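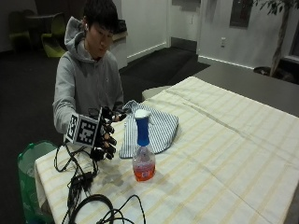 Fig. 6. Table with bottle and folded striped garment; lined bin on the floor at the left.

By Rawan Khalaf — updated November

This site uses cookies to remember your language. Accept / Manage settings

6. Clearing and Resetting the Table

Use these steps at the end of each sitting at the Korance folding table.

1. Move the bottle first. Check that the cap is tight, hold it by the neck and set it upright at the back of the table.

2. Lay the garment face down and smooth it with your palm. Fold the sleeves in, then fold the bottom edge up to the collar.

3. Place the folded garment at least 200 mm from any drink.

CAUTION: Colored drinks stain light fabric. Blot a spill right away with a dry cloth — do not rub.

4. Drop empty bottles and scraps into the bin. Fold the bag over the rim so that it does not slip down when the bin fills.

NOTE: Keep the bin on the floor beside the table. Do not hang it from the tabletop.

5. Lift the tablecloth by its corners, shake it out over the bin and lay it back. Pull it straight along the printed lines.

6. Wipe off the bottle before you put it back. A wet base leaves a ring on the cloth.

Replacement tablecloths are listed in the parts section under item 492.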